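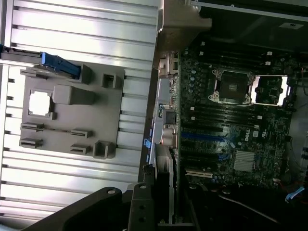 The manual from Pastus said the cell would look after itself. I had it propped against the guard rail, open at page 65, because the cell had stopped again.

Flarniscombe had bought it to strip old computers. In April it did 18 in a shift and the bosses clapped. By spring it was doing four, and I was doing the rest with a screwdriver.

"Wrist camera," said the woman from Cetitz over the phone. "Clean the lens and teach it the socket again."

"I taught it the socket yesterday."

"Teach it better."

So I jogged the arm down over the Dell by hand, a hair at a time, black fingers hanging beside the edge of the board. On the pendant the retention bracket shone like a spoon. Every shiny thing in that chassis looked like a socket to the software. I saved the point. I checked the bolts on the fingers, wiped the lens with my shirt and closed the gate.

It went down, stopped, thought about it and reported success. The socket lever hadn't moved.

"What's it say?" she asked.

"Says it's finished."

"Well, there you are."

I looked at the counter. It had gone up by one. I wrote 200 on the fault sheet, the code for operator error, then crossed it out and went to find my screwdriver.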